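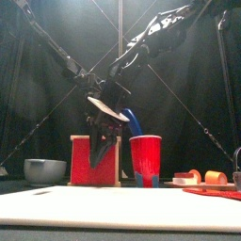 Reviews > Classroom and Club > Robot Arms > Joltow Tabletop Pair

Print this page | E-mail this page

Joltow Tabletop Pair: a school year with a robotics club

Posted 4/16/21

I help run an after-school robotics club for grades 9 through 12. Last October we bought the Joltow Tabletop Pair, a set of two arms with one gripper for each, a control box and a license for the Joltow software. We have used it at nearly every meeting and took it to one competition. This review covers the set as we use it, which is mostly for kitchen-type tasks: cups, bowls, boxes, a cutting board, things with handles.

Setup

The arms came mostly assembled. Mounting them took one full meeting, and the wiring took another. The printed guide is fine up to the point where you connect the second arm. After that it refers to a menu that has been renamed in the current software. We lost 30 minutes to that. The menu you want is now under Devices, then Pairing.

Plan on building or buying your own overhead mount. The bracket that comes in the box is meant for one arm. We bought a Drovano bracket for the second, and it has not slipped.

Working with two arms

The arms share one workspace and their reach overlaps a good deal, so they can cross over each other above the table. The software has a keep-out setting that stops one arm when the other gets too close. It is cautious. With the factory setting, our students could not get both arms to the middle of the table at once. We changed the distance to 15 millimeters and ran at low speed, and that was workable. I would not let a new group do this in its first month.

Calibration drifts. We redo it at the start of each meeting. It is not hard, but it is dull, and the students take turns.

The grippers

The fingers are narrow and come to a point. They are good on thin, flat things and on handles. They are poor on anything round and smooth. A bowl has to be picked up by the rim, and a plastic cup will turn in the grip unless something is done about it. We put tape around the low part of one cup to see if that would help. It helped a little. Boxes are easy if the face is square to the fingers and annoying if it is not.

Joltow sells rubber finger covers separately. They should be in the box. We ordered one set and they wore through at the tips by February. The Xiong covers cost less and fit well enough after trimming.

Software

Students can record a motion by moving the arm by hand, then play it back and edit it. This is the best part of the set. Ninth graders were recording simple moves on their first day. Editing is slower. Each motion can hold up to 200 points, and past that the editor makes you split it into two files. There is an undo button, but it only goes back one step.

There is also a text mode for students who want to write code. The help pages for it are thin, and several of the sample programs did not run for us without changes.

At the competition

Our event asked teams to clear and sort a table of household items against a clock. We finished with 33 points, in the middle of the list. Most of the points we missed were for items that were placed outside their marked areas, and part of that was our fault for not calibrating again after the move. The arms ran all day without a fault. The control box got hot to the touch by the afternoon, so give it some space.

Packing is a nuisance. The foam insert is cut for new arms with no cables attached, and you will not want to take the cables off every time. We use a Broviveo storage tub and old towels.

Support

I wrote to Joltow twice. The first answer came the next morning and fixed the problem. The second took nearly three weeks and told me to update software that I had already updated.

Would I buy it again

Yes, for a club with students who have used one arm before. For beginners, get the single arm and add the second later. The price per arm is the same either way, and the control box already has both ports.

Good: solid joints, easy hand recording, both arms held up through a year of student use.
Bad: outdated guide, finger covers cost extra, one-step undo, daily calibration.

Rating: 4 out of 5

Print this page | E-mail this page
Comments (6) | Shares (15)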